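Breltmont Works: Cell 7 Automation Gallery

The packing cell at Breltmont changed over to demonstration-taught handling in December. Operators who used to load baskets by hand now spend part of each shift showing the motion with a pair of hand-held grippers. The controller, a Zeseck unit, learns from those recordings. Drinkware and a wire basket are the current part set. 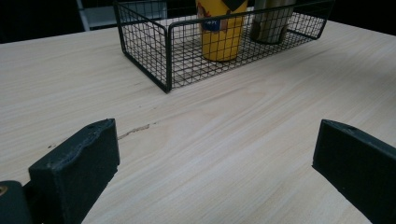
Two containers in the basket, gripper open over bare table.

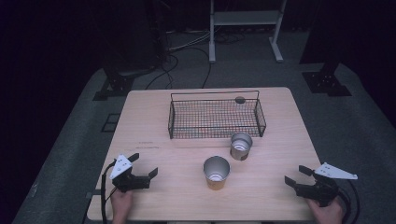

Operator station with both grippers in hand. Both cups are out of the basket and upright. 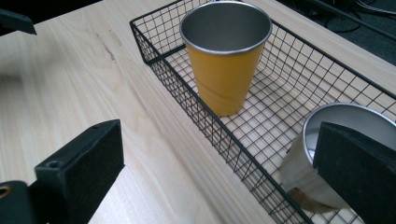
Both cups in the basket, the silver one close to the right finger. 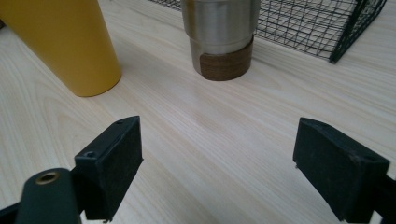

Yellow and steel pieces on the tabletop, basket farther back.

What changed on the floor

Recording is a paid task with its own line on the shift sheet. The target is 43 accepted runs per operator per day, and the log stood at 193 on the first Friday. Rejected runs are not counted against anyone.

Hand loading has dropped from full shifts to the first two hours. The remaining time goes to recording, checking playback and clearing faults. Wrist complaints are logged separately for gripper work – the tools are heavier than the parts.

Eight operators are signed off on the grippers. Training takes seven hours, split over two shifts, and follows the Bunomley sheet kept at the cell. Pay grades were reviewed with the Deng line and moved up one step.

Next part set: lidded cups, same basket.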